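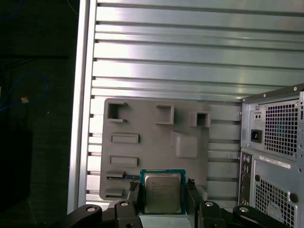
旧电脑应该让人打开

作者：Sointu Laitinen

我学中文已经很多年，可是写文章的时候还是常常要查词典。“报废”这个词我是在工作中学会的，不是从课本上。我们办公室每年五月清点设备，表格的最后一栏有两个选择：继续使用，或者报废。没有第三个选择。我一直觉得这张表格少了一栏，少的那一栏应该叫“打开看看”。

我的意见很简单：一台台式电脑，在没有人打开机箱以前，不应该决定它的命运。我也认为，打开机箱这件事，普通的办公室职员可以学，也应该学。

先说我自己的经验。我以前在Tromden公司做行政工作，那里的规定是电脑用满几年就换，好的坏的都一样。有一次，我桌上的电脑开机很慢，风扇声音很大。我写了一张报修单，收到的回答是：这台机器已经在更换名单上，不必修理。后来同事Siiri Partanen用午饭的时间把侧板拿下来，给我看里面的灰尘。她用小刷子清理了风扇和散热片，又加了一条从别的机器上拿来的内存。那台电脑我又用了很久，一直用到我离开那家公司。

当时我很吃惊，吃惊的原因说出来有一点不好意思。我每天坐在这台机器前面，却从来没有看过它的里面。我以为里面会非常复杂，像手表一样，碰一下就坏。可是一台普通的办公台式机，里面的东西都比较大，也分得很清楚，电源是一个金属盒子，主板是一大块绿色的板，内存是长条，处理器是一个小方块。一个从来没有学过电子的人，看一个下午就能记住每一样东西的名字。

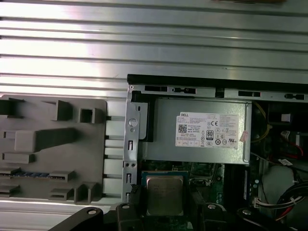 而且机箱里面有很多文字，这一点我特别喜欢。电源上有标签，写着厂家和规格，印着各种认证的标志。主板的插座旁边常常印着很小的字，告诉你这里接什么。对我这样用外语生活的人来说，这是一种很诚实的说明书：东西在哪里，字就在哪里。相反，我收到的那些“设备更新通知”，写得很客气，我读了三遍还是不明白为什么要更新。

反对的人有他们的道理，我应该认真地写出来。我的朋友Kazimír Charvát管理过一家小公司的电脑，他跟我争论过很多次。他说，第一是安全，不懂的人不可以随便打开机器。第二是时间，一个职员花两个小时修一台旧电脑，工资可能比零件还贵。第三是责任，如果修坏了，谁来负责？

关于安全，我同意一半。电源那个金属盒子，绝对不要打开，拔了插头也不要打开，这是我唯一要用“绝对”的地方。其他的部分，关机，拔掉电源线，注意静电，慢慢来，危险并不大。我们教小孩子用剪刀，也是先教哪里不能碰。

关于时间，我觉得Kazimír算得不完整。他只算了修理的两个小时。采购要写申请，要等批准，新机器来了要装软件，要搬文件，旧机器要登记，要找地方放。这些时间分散在很多人身上，所以账上看不见。我们那间储藏室里放旧电脑的架子，每次去都更满一点，这也是费用。

至于责任，我没有很好的回答。我只能说，一台已经写了“报废”的电脑，再修坏一次，也还是报废。
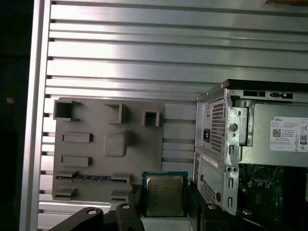 还有一个误会，就是很多人以为旧零件一定是坏零件。风扇会磨损，硬盘会慢慢变得不可靠，这是真的。但是处理器这样的东西没有会动的部分，外表和能不能用常常没有关系。像这块Intel处理器，金属盖上有轻微的划痕，印的字也淡了，周围露出一圈蓝绿色的边。如果放在二手店的柜台上，有的顾客大概会皱眉头，想要一块更亮的。可是只看盖子的表面，谁也不能判断它好还是不好，要把它放进合适的主板，开机测试才知道。我买二手零件的时候，宁愿卖家少擦一擦，多给我一张测试的记录。

当然，手要轻。处理器是我最怕的一个零件。有的型号在芯片下面有针脚，有的型号针脚在主板的插座里，不管哪一种，弄弯了都很难救回来。拿的时候只拿两边，对准角上的记号，平平地放下去，不要用力压。Rosalind Fitzsimmons教过我一个办法：放以前先把手停在插座上方，呼吸一次，再放。我开始觉得这个办法好笑，现在每次都这样做。

我的建议也不大。每个办公室选一两个有兴趣的人，给他们一套螺丝刀，一块防静电的垫子，一张不放咖啡的桌子，还有做这件事的时间，这个时间要写在工作安排里面，不能总是用午饭的时间。表格上加一栏，打开过的人签名，写一句话：里面有什么问题，哪些零件还可以用。如果确实修不好，那就送去回收，我不反对。我自己也不喜欢那种什么都舍不得扔的人，储藏室里放着永远不修的机器，跟扔掉差别不大。

上个月我把这个建议写成一页纸，交给了我们部门的Saimi Toivonen。她看完以后问我，那一栏的字能不能短一点，因为表格的宽度不够。我改成了两个字：“已开”。她说她考虑一下。我现在还在等她的回答。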